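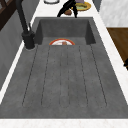 Oct 13, 2026

Started the second coat on the Grastholm panel this morning. The first had dried duller than I wanted, mostly in the lower third where the water meets the reeds, so I mixed more of the green and went over it with the wide brush. It took until lunch. The size is 399 by 276 mm and I keep wishing it were bigger.

Edgars Koppel rang at two about the group show at Jeddale. He wants seven pieces from me by February. I have four I would let out of the house, and one of those is promised to Ülle Vanags. I said yes anyway and then spent a while going through the plan chest. Two of the old harbour studies might do if I rework the skies.

Gratico sent the invoice for the framing. It came to 1,478, more than he quoted, and the extra is for the glass. I'll ring them tomorrow.

Cleaned the brushes, swept up, and left the panel face up on the trestles. Must buy more white. Tea was soup and the end of the loaf.
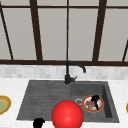 Later

Ülle came by after supper with the book on Pärn she had promised me. She looked at the panel for a long time and said the left side was finished and I should leave it alone. I had been planning to darken it. She thinks the reeds are too even. I went back up once she had left and scraped out a few of them with the palette knife. Bed at eleven.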